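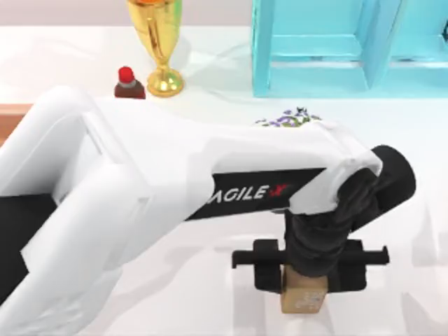 Seite zuletzt geändert: Dezember, 4. Fassung, bearbeitet von Nuria Gebru

2. Planung und Budget vor der Bestellung

Schön, dass Sie sich für einen Tischarm mit Parallelgreifer interessieren! Nehmen Sie sich für dieses Kapitel ruhig eine Kanne Tee und etwas Zeit, denn was hier in Ruhe überlegt wird, muss später niemand teuer nachbestellen. Unser Planungsblatt »Plurine« liegt jedem Angebot von Firnaveck bei, Sie können es Schritt für Schritt mit ausfüllen.

1. Schreiben Sie auf, was gegriffen werden soll. Ein kleiner rechteckiger Klotz, wie er in der Simulation zwischen den Fingern hängt, ist ein dankbarer Anfang. Ein Fläschchen mit Deckel, ein glänzender Pokal oder ein Blütenzweig stellen ganz andere Ansprüche, und für solche Teile sollten Sie Geld für zusätzliche Fingerpaare zurücklegen.

2. Messen Sie den Tisch aus. Für unseren Standardaufbau rechnen wir mit einer freien Tiefe von 130 cm. Regale und alles, was hinten stehen bleiben darf, zeichnen Sie bitte mit ein — der Unterarm braucht auch über den Gegenständen Platz zum Schwenken.

3. Spielen Sie die Aufgabe zuerst am Rechner durch. Die Simulationslizenz kostet 170 Euro im Monat, und in den meisten Fällen reichen zwei Monate, um zu sehen, ob Reichweite und Greifweite zu Ihrem Vorhaben passen.

4. Tragen Sie die Nebenkosten ein: Tischbefestigung, Not-Halt, Ersatzfinger, Schulung. Diese Posten werden gern vergessen, und dann wird es gegen Jahresende eng.

5. Schicken Sie das Blatt an Man-sik Tak im Vertrieb. Er meldet sich mit einem Angebot und fragt auch gern einmal nach, wenn ihm eine Zahl komisch vorkommt.

Hinweis: Die Lieferzeit beträgt derzeit acht Wochen. Sonderfinger werden getrennt verschickt.

Vorsicht: Bestellen Sie keinen Arm, bevor die Tragfähigkeit der Tischplatte geklärt ist. Eine glatte Oberfläche sagt nichts darüber aus, was sich darunter befindet. Im Zweifel hilft Ihnen Bezawit Abera aus der Technik weiter, telefonisch ab 9 Uhr.

Weiter mit Kapitel 3: Aufstellort vorbereiten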